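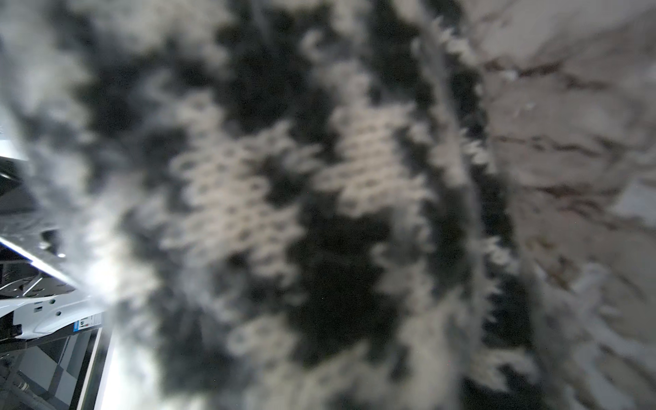

원격조작 · 시연 데이터 게시판

양팔 텔레옵으로 천 다루기, 손목 카메라 프레임을 버려야 할지 문의
작성자: loopback_k
2022년 7월 13일

리더-팔로워 방식 양팔로 하운드투스 무늬 천을 집어 초록색 바구니에 넣는 작업을 시연으로 수집 중입니다. 리그 도면은 Nitusport 공개본을 따랐고 수집 스크립트는 Villness를 씁니다. 현재 135 에피소드, 30 Hz 기록입니다.

문제는 천을 들어 올리는 구간입니다. 니트가 손목 카메라에 붙으면 화면 대부분이 초점 나간 검정과 크림색 뜨개코로 채워집니다. 이 구간을 잘라내고 학습해도 되는지, 아니면 그대로 두는 편이 나은지 궁금합니다.

답글 1
torque_limit
자르지 마세요. 구간을 빼면 관절 궤적이 끊기고 action chunk 경계에서 튑니다. 고정 카메라가 같은 시점을 잡고 있으면 손목 쪽이 가려져도 정책은 버팁니다. 고정 카메라 시야부터 점검하는 게 순서입니다.

답글 2
loopback_k (작성자)
고정 카메라는 작업 영역 전체가 들어옵니다. 오른팔이 천 윗단을 잡아 세우고, 왼팔은 바구니 앞쪽에서 움직이는 구성입니다.
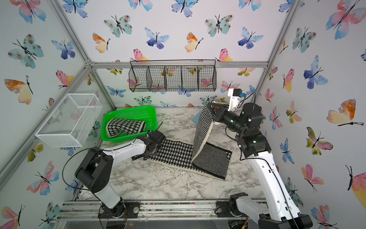
조작자마다 들어 올리는 높이가 다른 것도 걸립니다. 저는 높게 드는 편이고 다른 조작자는 바닥에서 조금만 띄웁니다. 섞어서 학습하면 중간값으로 뭉개질까 봐 분리해 두었습니다.

답글 3
mm_sirk
답글 1에 동의하지 않습니다. Sirkimar 쪽 세트로 5월에 비교했을 때 가림 구간을 마스킹한 쪽이 파지 위치 오차가 작았습니다. 궤적은 그대로 두고 손목 영상만 0으로 채우면 됩니다. 잘라내기와 마스킹은 구분해야 합니다.

답글 4
torque_limit
마스킹이면 추론할 때도 같은 조건으로 가림을 판정해야 합니다. 그 판정기는 누가 만듭니까. 체크무늬 계열은 흐려지면 밝기 분산만으로 분리가 안 됩니다.

답글 5
mm_sirk
그리퍼 개도와 손목 높이로 판정했습니다. 영상은 안 썼습니다. 배치 크기 16, 나머지는 기본값입니다.

답글 6
loopback_k (작성자)
개도 기준이면 저도 바로 적용할 수 있습니다. 낮게 드는 쪽 에피소드부터 돌려 보겠습니다.

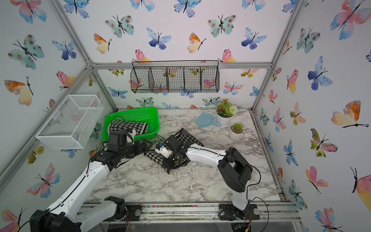 이쪽은 천이 뭉친 채로 잡히는 경우가 많아서 왼팔이 바구니 테두리에 걸친 천을 건드리는 시점도 들쭉날쭉합니다. 리더 암을 잡은 손이 멈칫하면 정지 프레임이 그대로 기록되는데, 이것도 솎아야 합니까?

답글 7
rutherford_fan
정지 프레임은 솎으세요. Rutherford 변환기에 속도 임계값 옵션이 있습니다. 다만 그리퍼가 닫히는 동안은 관절 속도가 0에 가까우니 그 구간은 예외로 빼야 합니다. 저는 예외 처리를 안 해서 파지 직전이 통째로 날아간 적이 있습니다.

답글 8
torque_limit
임계값보다 조작자 교육이 먼저라고 봅니다. 멈칫한 시연은 폐기하고 다시 찍는 게 빠릅니다.

답글 9
loopback_k (작성자)
전부 다시 찍을 시간은 없습니다. 마스킹 적용본과 원본을 같은 시드 1210으로 돌리고 결과는 이 글에 추가하겠습니다. 높이별 분리는 당분간 유지합니다.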